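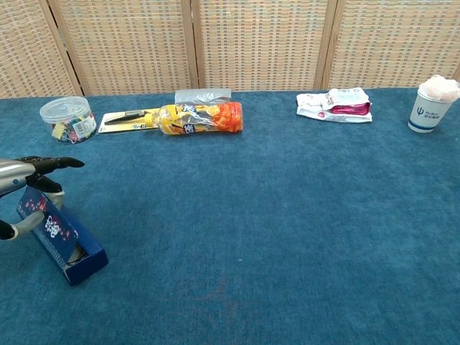
Workshop notebook, June - Tredano bike, suspension and roadbook tower

Back in at 7 with the bike already on the stand and the wheels off. Rhun got the fork legs out last night before he went home, so I could go straight to the cartridges. What a treat. The left leg had oil in it the color of weak tea, the right one was almost black, and the reason was sitting right there on the lower bushing: a bright worn stripe down the front face, deep enough to catch a fingernail. So that's our harsh front end on the Lullham stage! Rhun said from the second fuel stop on that it felt like the fork was sticking for the first bit of travel and then letting go all at once, and I had put it down to tired hands. He was right and I owe him lunch.

New bushings and seals in both legs. Wynne springs stay as they are, free length is still in spec on both. I went 6 clicks out on compression from where we finished the rally, just as a place to start with fresh oil. Rebound unchanged. Write the numbers on the tape on the triple clamp, please, whoever touches it next. Last time we lost a whole evening to a setting that was only in my head.

Rear shock: haven't opened it. Linkage bearings are another story. Lower one was full of that fine pale silt from the dry lake section, packed in past the seal like putty. Cleaned it, looked at it for a while, threw it away. New one pressed in. The upper felt lovely and got fresh grease only.

Total distance on this shock body since the last full service is 907 kilometers of stages plus the liaisons. We said we would service at 1,000 and I think we stick with that, but do it before the Sitov event so it isn't due in the middle of it. Rhun wants to try a softer shim stack at the same time. I'm all for it, he rides so well when the rear moves around under him and he stops fighting it. Need to order the shims. (Ordered, 11:40.)

Nav tower. This is the bit I've been looking forward to all week. The old bracket cracked at the bottom left mount again, same place as before, starting at the inside corner of the bend. I drew a new one with a much bigger radius there and moved the hole 19 millimeters up so the load goes into the flat part. Cut it, bent it, offered it up, and it fit first time apart from the cable run for the trip meter, which needed a notch filed. Rubber mounts instead of the solid ones. You can grab the top of the tower and shake the whole bike with it now and the roadbook holder hardly moves. Very, very pleased.

Still not happy with the switch on the left bar for scrolling the roadbook. Rhun says with winter gloves he gets two scrolls when he wants one. I tried it myself with the thick pair on and got the same thing. Two ideas: a stiffer button, or a little fence around it so your thumb has to mean it. Going to try the fence first, it's ten minutes with a scrap of plastic.

2:15 - fence made and fitted. Better! Still doubles if you hit it from below. Made it taller on the lower side and now I can't get it to double at all, sitting still in the shop. The bumps will decide.

Started the engine at 3:30. Ran clean, no leaks from the fork seals after bouncing it on the front brake for a good long while. Radiator fan kicks in where it should. There's a tick from the top end when cold that goes away once it's warm, and I think it's the same tick as always but I want to check the valve clearances before anybody rides it hard. Feeler gauges are not in the drawer. If you have them, bring them back.

Rhun came by at the end of the day and sat on it, stood on the pegs, and pushed down on the front about thirty times with a huge grin. He wants the bars rolled forward a hair. Did that, marked the old position with a paint pen.

Left to do:
Valve clearances
Shock out and serviced, new shims when they arrive
Spare nav bracket, same drawing, make it while the bender is still set up
Front brake hose guide is rubbing the fork guard, move the clip
Tires - ask Rhun which compound he wants for Sitov, he keeps changing his mind
Chain is fine, leave it alone

First test ride in the sand pit tomorrow morning if the clearances check out. Bring the small screwdriver for the clickers and a rag.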